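Opening night talk, supporters' evening, Nolwood clubhouse
Speaker notes (long version, trim if the soup runs late)

Good evening, everybody, and thank you for coming out. It's lovely to see the room this full in July, when most sensible people are sitting on a porch somewhere. Wait for the back tables to settle. Say hello to the folks who rode over from Thibodeau, and be nice about it, they beat us twice last season.

I want to talk tonight about away games in two-leg ties, and why I think we've been reading them wrong. I've followed Nolwood for a long time and I've sat through a lot of first legs with my head in my hands, so please take this as one fan thinking out loud.

Start with the Cenine game. I'm sure plenty of you were there (ask for hands, there were 400 of us in the away end). We lost 2-0, and the ride home was 165 miles of people telling each other it was over. I said it too! I said it at the gas station and I said it again when we got home. But go back over that first half with me for a minute. Cenine scored early from a corner, and after that they hardly came out of their own half until the break. We had the ball, we had the wide areas, and we kept crossing it to a striker who had two big center backs leaning on him.

PAUSE. Let people grumble about the crossing.

Now the second leg. Same eleven players, and I think that's the bit we forget. What changed was where the fullbacks stood. They came inside, the wingers stayed high, and all of a sudden Cenine's midfield had to choose who to chase. We scored after 8 minutes and you could feel the whole ground sit up. Remember the noise from the low stand? I still get goosebumps.

(If there's a question here about the penalty, say I'll come to it later, and then don't.)

So, on to Ritumel. They're next, and they're a different kind of team altogether. They like a slow start, they like to let you think you're on top, and then they go long down the left as soon as your right back gets curious. Their keeper throws the ball farther than some people kick it. If we go there and play the way we played the first leg at Cenine, with everybody rushing forward to get a goal back before we've even given one up, I'm afraid we'll be in for another long ride home.
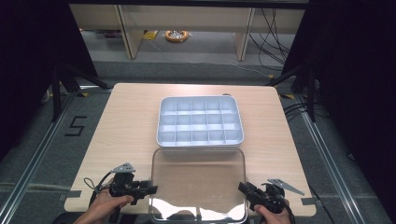
What I'd love to see is a bit of patience. Keep the two holding players close together, let Ritumel have their throw-ins and their half chances, and treat a draw over there as a perfectly good evening's work. I know a draw isn't what anybody buys a bus ticket for. I'll be singing for a win the same as you. But if it's level with ten minutes to go, please, let's not groan every time somebody passes it backward. The players do hear it, especially the young ones.

Bus times: first one leaves the clubhouse lot at noon, second one as soon as it's full. Bring a jacket, the away end at Ritumel has no roof.

Thank everyone again, thank the kitchen, then take questions until the soup comes out.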